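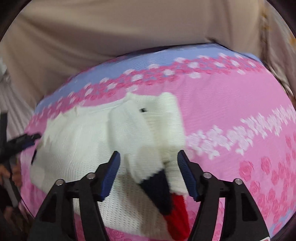

June at the Siston Residence means the linen and knitwear changeover, when winter clothing is folded, bagged and put away until fall. The head of resident laundry services at the Kaststead Housing Trust, which operates the building, spoke with this newsletter about how the work is done and what residents can do at home.

The residence handled 2,930 garments during last year's changeover, of which 1,337 were knits. "Shirts are forgiving," the department head said. "A sweater that has been hung up all winter will show it in the shoulders, and we cannot put that right."

Staff are asked to fold knitwear on a made bed. The height suits most people, and a sheet allows a heavy garment to be turned without dragging. "Lay it down however it comes out of the basket," the department head said. "Then find the shoulders and work from there. Sleeves go in first, following the seam, and the ribbing should lie straight before you make the next fold."
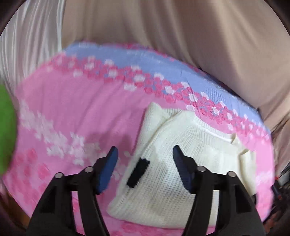 A cream knitted sweater folded on a pink and blue floral sheet.

Asked about pale colors, the department head advised looking over each piece in daylight before it is stored. Contrasting cuffs and bands should be checked as well, and any garment with a mark goes back to the laundry room. "A spot you can hardly see in May is quite plain by October," the department head said.

Folded knits are placed in cotton bags supplied by Wuvik, with the heaviest at the bottom. Storage shelves in the Ostrowski wing are kept at 55 percent humidity, and each holds no more than 80 bags.

Residents who prefer to fold their own clothing may collect bags from the laundry desk on weekday mornings. Bags should be labeled with the apartment number and left at the same desk for collection.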